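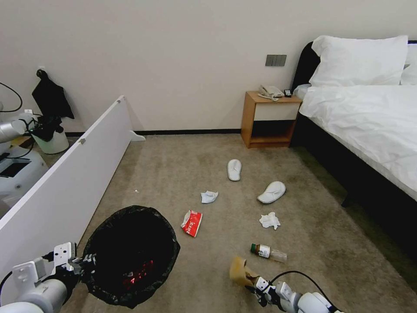 Slippers, a bin and litter on a bedroom carpet.

Reading hands and feet in recorded interviews: your questions

By Waltraud Thaler
Updated December
14 comments | Share

These are the questions readers send in most often after the Otstead workshops. Answers are by me unless a name is given.

Do crossed arms mean somebody is hiding something?
No. People cross their arms when they are cold, when the chair has no armrests, or out of habit. Look at what the arms were doing before the question was put, and whether they moved when it was.

What is a baseline and how long should it be?
It is a stretch of film in which the person talks about something easy, such as the journey or lunch. I like at least three minutes. Television interviews rarely give you that, so look for an older recording of the same person.

Are feet more reliable than faces?
They are less rehearsed. Most speakers have been told what to do with their face and hands, and few have been told anything about their feet. That makes feet worth watching, but a tapping foot can be boredom or a full bladder.

Why did you not comment on the Wieser debate?
The broadcast showed both candidates from the chest up behind lecterns. I could have written about the shoulders and I didn't think there was enough in it.

Can I use clips from social media?
You can, but check the speed. Wian Xaba went through our old practice folder and found two clips that had been sped up slightly, which makes ordinary blinking look nervous. Both have been replaced.

What does touching the neck mean?
Often it goes with discomfort. It also goes with a tight collar. Note it, write down the time in the clip, and see if it comes back on the same topic.

How large is the practice folder now?
It holds 1216 clips, over 600 of them with written notes. The rest are waiting for Benedikt Berchtold, who does the notes in the evenings.

Do gestures mean the same everywhere?
Some do not. Head movements for yes and no differ between countries, and so does comfortable eye contact. If you don't know the speaker's background, say so in your notes.

Can you look at a video of my husband / boss / tenant?
No. I only work with public recordings.

Recent posts
Shrugging with one shoulder
Cletus Ostrowski on courtroom sketches
The Teditz press conference, second look
Hermine Zaugg: smiling at the wrong moment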